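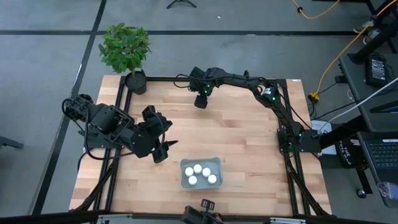
Pilen track: condition of the lower crossing and the ridge section

Posted 31 March 2026

I walked the Pilen track again at the weekend, out by the east bank and back over the ridge. It was my first full circuit since the February storms. Grażyna Kubiak had asked on the old post whether the lower crossing was passable, and I had no answer for her at the time. These are my notes.

Access. The lay-by at the Prisgate end takes 6 cars if people park nose-in and fewer if they don't. The surface is broken stone and there is a deep rut on the left as you turn off the road. The lower gate was unlocked. The sign on it still gives the winter closing times, which stopped applying two years ago.

First section, gate to river. Level ground, old tramway bed. The sleepers were lifted long ago but their spacing still shows as shallow dips across the path, and these hold water. I kept to the right-hand edge. Two birches are down across the bed, one that can be stepped over and one that has to be passed on the uphill side. The detour is already worn in. Ballast shows through on the last stretch, where the river has taken the outer shoulder.

Lower crossing. The footbridge is standing. The deck is sound apart from the two end boards on the far side, which rock when you put weight near the upstream edge. The handrail on that side has lost its middle post. Underneath, the flood has scoured behind the near abutment and left a hollow big enough to put an arm into. I had no means of telling how far back it goes. Stellan Sundqvist looked at it when it was smaller and thought the footing went down to rock. I would cross one at a time until somebody has been under it with a light.

The ford below the bridge is not usable. The gravel bar that made it possible has moved downstream and there is a pool in its place, with a fast outlet. Anyone following the 1980s guidebook, which sends horses through the ford, should disregard that page.

East bank. This is the best part of the walk at this time of year and also the wettest. The park boundary follows the bank for a while and then turns uphill at an iron post. The post leans but has not shifted at the base. Beyond it the path splits. The lower branch floods. The upper branch goes through the hazels and is easy to miss: look for a flat stone with a drilled hole in it, on the left.

I am still trying to find out what the drilled stone was for. Remigiusz Wilczyńska wrote to me with the suggestion that it anchored a cable for the timber rafts, which would have been held here until the water dropped. Against that, the hole is vertical and only as wide as a thumb. A mooring would more often have a ring leaded in, and there is no trace of lead. It could equally be a survey mark. If anyone has a copy of the river board plans from before the park was laid out, I would like to see the sheet that covers this bend.

The climb. From the hazels to the ridge is almost 700 feet of ascent on the old map. The zigzags are in better order than I expected. Someone has cleared the cross-drains, and they were carrying water off the path properly at every turn but the fourth, where the drain is blocked by a root. I cleared what I could with a stick.

Ridge. The trig pillar stands at 2,828 feet by the same map. Wind from the north-west, visibility good enough to make out the Voltmont masts. Old snow on the shaded side of the wall, firm, no need for spikes. The stile at the wall has a new top step, set slightly too high for the old one beneath it.

Descent. I came down by the quarry road, a dull surface but a quick one. The quarry fence has been moved outwards by several paces and the path now runs between it and a ditch. Kacper Sobczak took a bicycle through in February and had to carry it. I don't think it has improved.

Times. Out to the bridge, just under an hour. The whole circuit took me a little over 6 hours with stops. The map distance is 10 miles, and the detours add something to that.

Corrections to the previous post. I gave the name of the farm at the track end as Pilen Farm. Weronika Malinowski points out that it has been called Malinowski's for as long as her family has had it, and that Pilen Farm was the ruin on the other side of the beck. I have changed the text. I also had the bus stop on the wrong side of the road.

Still to check: the height of the scour behind the abutment after the next high water, and whether the permissive path along the beck has been renewed.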